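Tissue suturing bench, Clatach skills room

Equipment and hire page

The tissue bench is one of the practice stations in the skills room at Jatthorpe. It is set up for closing short incisions in animal tissue with braided suture, and it suits trainees who have already done their hours on foam pads and want something that behaves more like the real thing. Bookings are taken through the front desk. The bench can be used by one trainee at a time, with a second person seated beside them.

What comes with the bench

Tissue tray with raised sides and a drain plug
Tissue block, supplied chilled on the day
Black braided suture, pre-cut lengths
Needle driver, fitted before your session
Overhead lamp with dimmer
Sharps container and tissue waste bin
Gloves in small, medium and large

Tissue is ordered in for each booking. If you need a particular cut or thickness, put it on the form when you book. We can usually match the request, but a late change may mean you get the standard block.

Dimensions and power

The bench top is 700 mm deep and fixed at standing height. A stool is available. The lamp and the monitor run off the wall outlet on the left, and nothing else should be plugged into that outlet while the lamp is on.

Working with the suture

Braided suture is the default at this station. It holds a knot well and shows up clearly in black against red tissue, so it is easier to keep track of the long end while you tie. It also drags more than a monofilament. New users tend to pull too hard on the first throw and tear the edge of the wound. Lay the first throw down flat, snug it until the edges meet, then build the knot on top. 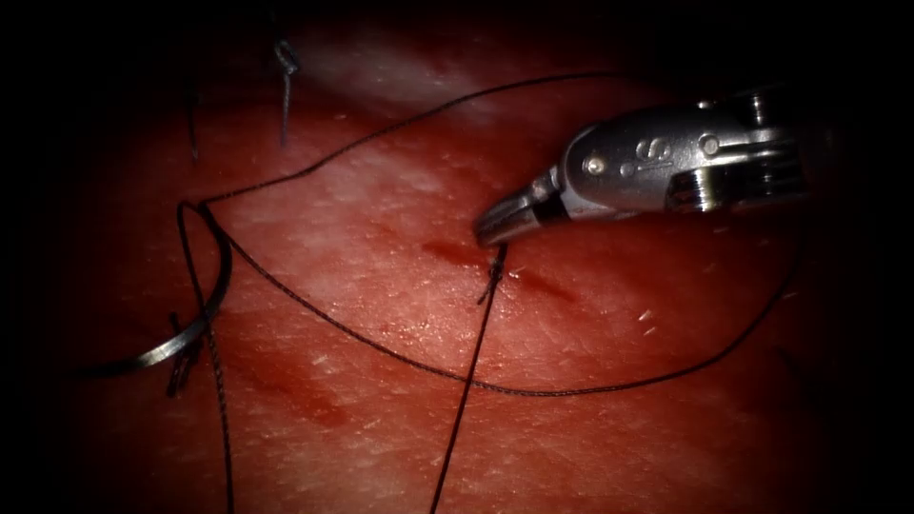

Clatach Surgical Skills, Training Equipment

With a knot sitting on the wound edge and its ends cut short, the rest of the thread still has to go somewhere. A loose length will make a wide loop over the tissue, part of it lying on the surface and part of it standing clear, and the jaws have to work close to it. Keep the loop to one side of the incision before you bring the tip down. If it crosses the wound, lift it away first. Trainees who skip this step often catch their own thread in the next throw and have to cut back.

Close the jaws fully when you are moving near the surface. The tip is narrow and pointed, and open jaws will pick up tissue you did not mean to grasp. Grip the needle in the jaws and leave the thread alone where you can, as repeated pinching frays the braid.

The lamp lights the middle of the tray and leaves the outer edges dark. Polished metal throws back a lot of glare at full brightness, so turn the dimmer down if you are losing sight of the thread.

Care and cleaning

Rinse the needle driver as soon as you finish. Tissue residue dries into the ring grooves on the shaft and around the pins at the wrist, and it is slow work to get out once it has set. Use the soft brush in the drawer. Do not use wire or a scouring pad. Leave the instrument on the green mat for the technician, who will check the joint and return it to storage.

Trays are washed by staff. Please pull the plug, tip the block into the tissue bin and leave the tray where it is. Cut ends of suture go in the general waste, needles always in the sharps container.

Booking and charges

Sessions run for 3 hours, including set-up and clean-up. The fee is $52 for enrolled trainees and covers one tissue block and eight lengths of suture. Extra blocks are charged at cost. Outside groups should write to Sachiko Ebihara for a quote.

First-time users need a short induction with Tetsuya Ichikawa before the bench is released to them. Inductions are held in the morning, and there are none in December. Report faults with the lamp, tray or instrument to Ilse Diekmann, and tag the item so it isn't used by the next group.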